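Jobs > Ekham > Robot teaching > Remote operator (part time)

June 13, 2018
Posted by Tamsin Nguyen-Tran

Hello! I run the teaching sessions at Truststead and I'm after a few more people to drive our robot round a kitchen. You don't need a degree, you don't need to code, and I don't mind if the last thing you steered was a shopping trolley. I came to this from a school canteen, so I'm hardly one to be fussy.

The job is to show the robot how to do ordinary chores by doing them through it. You wear the gloves and the headset, you move, it moves, and everything gets recorded for the Kaewmanee project (that's our household one). Mostly it's washing-up at the moment: mugs, plates, the sink, the dishwasher drawer. Then you put it all back and do it again! 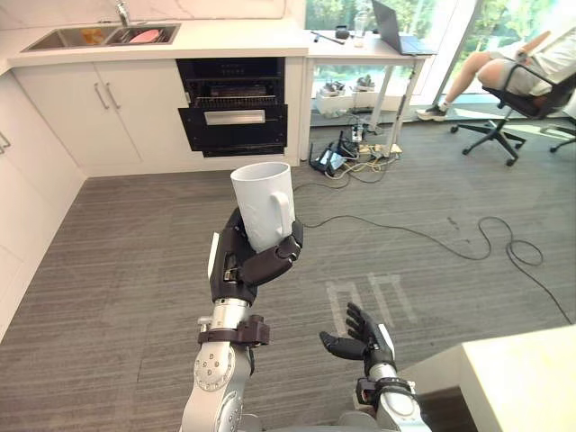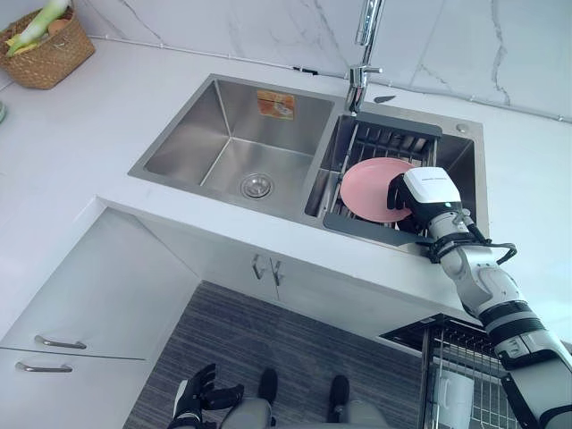 Plate in the right hand, over the sink.
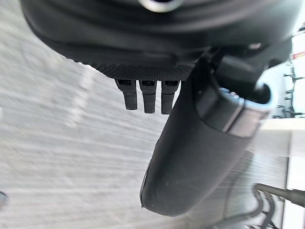
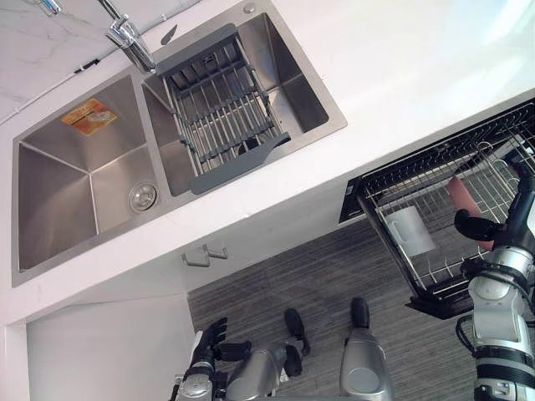
A good session is 50 tries at one chore, and we've got 677 on the books since February, so you can see why I want company. Bad goes count too. If you fumble a plate, say so out loud, mark it and carry on. What I really need is somebody patient who does the hundredth one as gently as the first, and who'll tell me when their shoulders ache (they will, a bit, the first week).

Pay is £11 an hour, training included, and there's a £100 thank-you once you've finished your first month. Shifts are four hours with a proper break in the middle, mornings or afternoons, and I'm happy to work round school runs. You'll need to be over 18 and all right with standing up. If headsets make you queasy, come and have a go anyway, as some people get on fine with ours after a slow start.

To apply, just send me a few lines about yourself and which hours suit you. No CV needed, though I'll read one if you've got it. I'll ring you back for a chat, and if we both like the sound of it you can come in to Ekham for a paid try-out. Bring flat shoes and something to eat, the nearest shop is a fair walk!

Contact: Tamsin Nguyen-Tran, Truststead, Ekham | © 2018 Truststead | Back to top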